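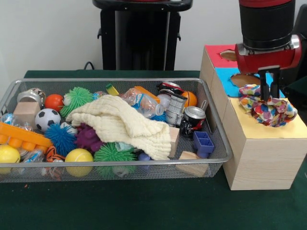 This page was last edited on Feb 8, 2018.

Why Clirnilent should not evolve by trade

Clirnilent evolves into Ondident only when traded while holding a Malabanan Shell. I think this is the weakest evolution method in Stestex, and the June update should have replaced it.

Consider the timing. Clirnilent can be caught at level 16, and its base stat total is fine for the next three gyms. After that it falls behind every other Water type on the route. A player with a trading partner fixes the problem in a minute. A player without one carries a creature that cannot reach its final form, or boxes it.

The usual defense is that trading is part of the series. I accept that for version exclusives. An evolution is a different case, as the entry for Ondident stays blank however long the player trains.

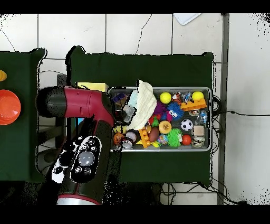
The shell is a second cost. It drops from wild Clirnilent at a rate of around 6 percent, and the shop in the harbor town does not stock it. Of the 400 species in the regional list, no other needs both a rare drop and a trade.

A level-up at night while holding the shell would keep the item relevant and leave the stats alone. The move list would not need changes either. Ondident learns its signature move on evolution, and that trigger already works for the species that evolve by held item alone.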